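Comparing Two Grippers on a Server Board (Without Fooling Yourself)

Posted June 22, 2020

I get asked a lot which small two-finger gripper to buy for board work, and my answer is always the same: borrow both and run them on the same board, on the same arm, with the same camera. It's a boring answer and it's a fair amount of work, but every time I've skipped it I've ended up with a gripper that looked great on the bench and couldn't reach between two rows of memory slots.

So this page is my routine. I used it most recently on a Farden and an Eten, both on a Movel arm with a little Chu camera at the wrist, but you can swap in whatever you've got. You'll need an old server or desktop board still in its case (please leave it in the case, more on that in a minute), a way to log force or motor current, and a free weekend.

Step 1. Pick a board you don't mind hurting

You will scrape something. I always do! Get a board that's headed for recycling and take the power cords and the memory out before the arm goes anywhere near it. I leave the cables and the coin cell where they are. They're part of the mess the gripper has to live with, and a stripped-down board makes every gripper look good.

Leave the case on too, at least the floor and the sides. The first time I did this I had a bare board flat on a table and both grippers sailed through. Then I put the board back in the chassis and one of them couldn't get low enough at half the spots without its knuckles hitting metal.

Step 2. Mount the camera before you mount anything else

This sounds backward, but hear me out. The fingers are going to block some of your view no matter what you do, and where the camera sits decides how much. I clamp the Chu on, bring the arm down to working height over the board, and look at the live picture for a while before I tighten anything. What I want is the target in the upper half with the fingertips coming up from below, and enough board around it that I can tell where I am.

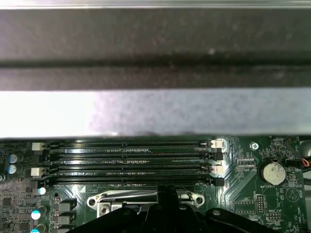
Then save the mount position. Write it down, mark it with tape, scratch a line in the bracket, whatever works for you. When you change grippers you have to come back to exactly that spot, or you'll be comparing cameras. I lost an evening to this with the Eten. The grasp numbers came out awful, I was already composing my grumpy notes in my head, and then I noticed the camera had rotated a hair when I swapped the hardware. I ran it again with the mount back where it belonged and it did fine.

While you're at it, lock the exposure. Bare metal throws glare, and if the camera is on auto it will go dark over a shiny part and you'll lose the black fingers completely.

Step 3. Check the wrist angle

Straight down is the obvious way to come in, and on a crowded board it's often the worst. I rotate the wrist until the board runs diagonally in the view and try the reach again. With the longer Farden fingers this made a big difference around the socket, where the linkage gets wide just above the fingertips. The Eten is narrower up top and didn't care much either way.

Go slow here. I run at the lowest speed the Movel controller will give me and keep a hand on the stop button. What you're after is a short list of approach angles that work for both grippers, so neither one gets a head start. If an angle only works for one of them, write that down as a result, but keep it out of the timed runs.

Watch the back of the hand as well as the tips. I tend to stare at the fingertips and forget there's a whole knuckle coming along behind them.

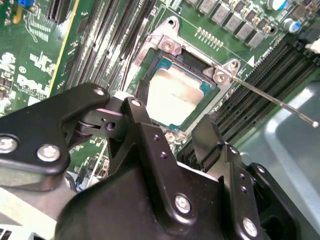 One reader wrote in to say I'm being too kind to the wide grippers, and that if a hand needs a special wrist angle to get near the socket it should lose points for that right away. I go back and forth on it. On a production line with a fixed approach I'd agree, no question. For tinkering, where you can turn the wrist any way you please, I'd rather keep the reach notes separate and let people decide how much they care.

Step 4. Do the touch test

Before any gripping, just touch things. Close the fingers, bring the tip down onto something soft, and log how much it pushes before the arm knows it has made contact. I like a foam or rubber pad for this. Hard parts will give you one big spike and tell you next to nothing, and on a soft pad you get a nice ramp you can read.

Do it at the edge of the board, then in the middle, then in a tight gap. The tight gap is where the fingers get nudged sideways, and where you find out how much play there is in the pivots. Wiggle the fingertip by hand with the motor holding. If it moves more than you like when it's new, it'll be worse after a long run.

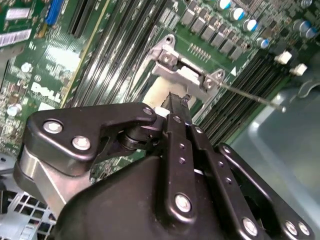
Step 5. Run it until you're bored

I do 1,000 open-and-close cycles with nothing in the fingers, check all the bolts, and then go on to 2,000. Please check the bolts! The Farden ran all the way through with no fuss. The Eten stopped at 1,563 on my first try with a current fault, which I traced to a pivot screw that had backed out and was rubbing. A drop of thread locker and it finished the next run clean, so I don't hold it against them too hard, but it did go in my notes.

If your controller keeps a fault log, save it after each run. Mine overwrites the old one when you restart, and I only made that mistake once.

Step 6. Swap and repeat, then swap back

Run gripper A, run gripper B, then put A back on and do a short repeat of the touch test. If A's second set of numbers doesn't match its first, something moved (mount, camera, board, you) and B's numbers can't be trusted either. It's the step I most want to skip and the one that has saved me the most grief.

What I ended up with

For my own bench I kept the Farden. I like the longer reach and I don't mind fiddling with the wrist. If your approach has to be straight down, get the Eten and put thread locker on it the day it shows up. Firmware 2 on the Movel controller is worth having for either one, if only for the slower jog speed.

Next I want to try both with softer fingertips, and I'll add the numbers to this page when I have them.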